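Droseck Compares Two Gripper Fingertips in Cloth Folding Trial

Droseck has published bench results from a comparison of two fingertip designs for its small two-arm cloth handling cell. The work was carried out at the company's Nyaga lab and finished on 23 March 2025. Both designs fit the same parallel gripper body, and no changes were made to the arms or the motors between runs.

The first fingertip, referred to in the report as the flat tip, is a molded pad with a smooth contact face. The second, the ribbed tip, is supplied by Flutcombe and has a narrower nose with shallow cross ridges. According to the report, the ribbed tip was designed to get under a single layer of fabric lying flat on a hard surface. The flat tip was designed for holding force once the fabric is already between the fingers.

Each fingertip was used for 400 attempts. An attempt consisted of picking up a small cloth at two points, lifting it clear of the table, folding it once and releasing it. Closing speed was fixed. Grip current was limited to the same value on both arms, and the limit was checked after every 100 attempts.

Of the 800 attempts in total, 645 ended with a fold the lab accepted. The ribbed tip did better on thin cotton, where most of the flat tip failures were missed first grasps. On thicker terry cloth the order was reversed. The ribbed nose tended to catch loops in the pile and did not release cleanly when the fingers opened, and the cloth was dragged out of position as the arm moved away.

"The pick and the release want different shapes," said Peninah Kimaro, who ran the trial. "If we only scored the pick, the ribbed tip would win on every fabric we have. We score the whole fold."

Timing was also recorded. The ribbed tip needed fewer second tries on cotton, but its release step was lengthened by 30 milliseconds after early runs showed the fabric hanging on the ridges. The longer release was then kept for the full set.
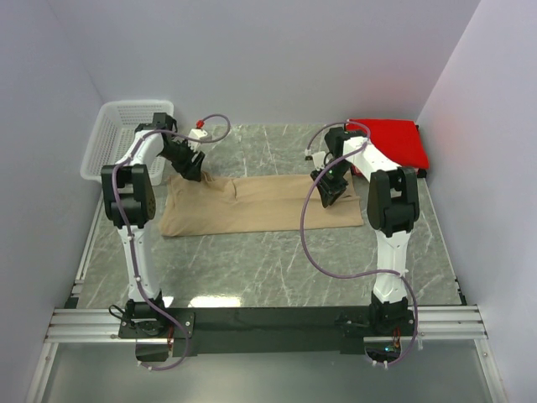

The two-arm cell with a tan cloth between the grippers. A folded red cloth is at the far right corner of the table.

The report lists two limits on the results. All fabrics were rectangular, and the table surface was the same throughout. Mwajuma Ondieki, who maintains the control software, said that a softer surface would probably help the flat tip, as the fingers could press down slightly before closing. That test has not been run.

Cable routing was left alone during the trial. An earlier comparison had to be repeated after a wrist cable was moved partway through and the arm's calibration was found to have shifted.

A third fingertip, with a ribbed nose and a smooth rear pad, is being cut now. Droseck plans to test it on the same cell in August, using the existing fabric set and the Finditz logging package. The results tables and the fingertip drawings are available from the Nyaga lab on request.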